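Why do we see colours?

Light from the sun looks white, but it is a mix of many colours. When it falls on a thing, some colours are swallowed and some jump back to your eye.

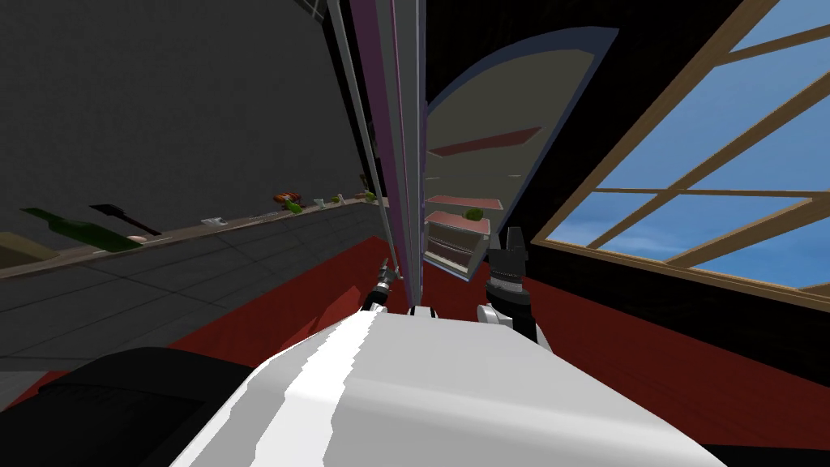
White things send back nearly all the light. Black things keep most of it. Compare the white body and the big, mostly black gripper, and you have both kinds together.

A red thing keeps the other colours and sends back red – so red is what we see.

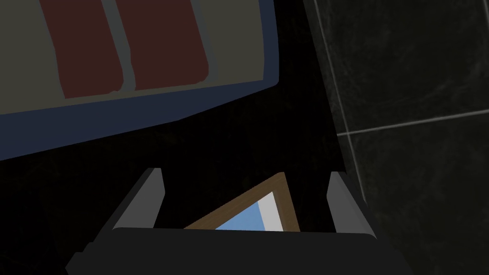 What about grey?

Grey sends back a little of every colour. A pale grey sends back more, a dark grey less.

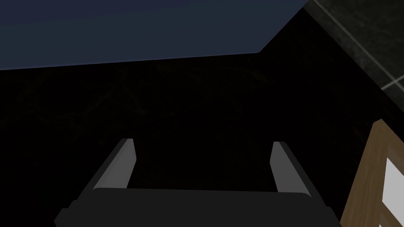

Pale grey and dark grey on two fingers.

15 shares
2 comments

Kostar: My daughter asks now about every colour in the kitchen!

Skallitz: Please write also about rainbows.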